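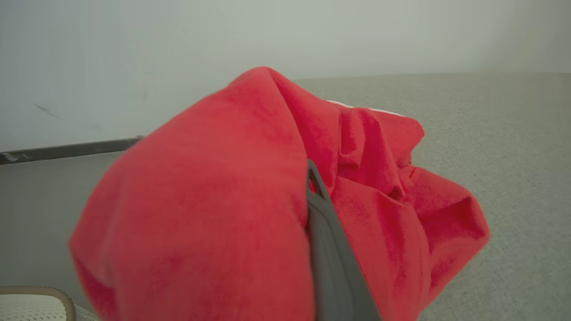 What temperature should I wash polyester fleece at to keep it from pilling?

Cold, 30 °C at the most, inside out, on a gentle cycle with a low spin. Heat softens the fiber and abrasion raises the ends, so keep both down.

Re: Fleece pilling, wash settings
18 May 2022

flendton_mike wrote:
I'd put the spin speed ahead of the temperature. I ran a set of 200-weight throws at 40 °C and 800 rpm for a full winter and the face stayed flat. The ones my sister washed cold at 1400 rpm pilled on the shoulders of the fold by August.

boxpleat wrote:
Different machines, different loads, different detergent. That comparison doesn't isolate spin. Most of the abrasion happens in the wash phase, when fabric rubs on fabric with the drum turning slowly. During a fast spin the load is pinned to the wall and hardly moves against itself.

flendton_mike wrote:
It moves while the drum is ramping up, and again when it comes down. An unbalanced load can ramp several times before the machine gives up. I agree on the detergent, hers was powder.

Bjarke Lykkegaard wrote:
Powder matters at low temperature. Undissolved grains are abrasive and they lodge in the pile. Use liquid below 30 and skip the softener. Softener coats the fiber, flattens the loft and cuts wicking, and it does nothing for pilling that I have been able to measure.

Has anyone here run their fabric on a Martindale? I get 2,000 rubs as a reasonable checkpoint for brushed fleece. Good anti-pill finish shows slight fuzzing at that stage. Cheap fleece is already at grade 2.

hemline8 wrote:
No Martindale here. I cut a swatch, wash it with jeans 8 times and look at it under a desk lamp. The Boveline bolt I bought from the shop in Wikulville passed. The unbranded one from the same shelf did not, and both were sold as anti-pill.

boxpleat wrote:
"Anti-pill" on a bolt end usually means one side is treated. Check which side you are sewing to the outside. Stretch a cut edge on the crossgrain and it curls toward the wrong side on most fleece.

hemline8 wrote:
Curl test disagreed with the label on mine. I went with the label and it was fine.

boxpleat wrote:
Then the label was right for that bolt. I would still swatch it.

Bjarke Lykkegaard wrote:
For pills already there, a battery shaver with the guard on, fabric flat on a hard table. Don't use a razor blade, it takes the pile down with the pills and the bare spots show on solid colors. Tumble dry on air only or hang it. Fleece holds little water after a spin so the dryer saves you very little.

flendton_mike wrote:
Agree on all of that except hanging. Heavy throws grow lengthwise on a line. I use a flat rack.

hemline8 wrote:
Does a mesh bag help or is it just less agitation?

boxpleat wrote:
Less agitation, plus it keeps zippers off the face. Use a big one, if the fabric is packed tight it won't rinse.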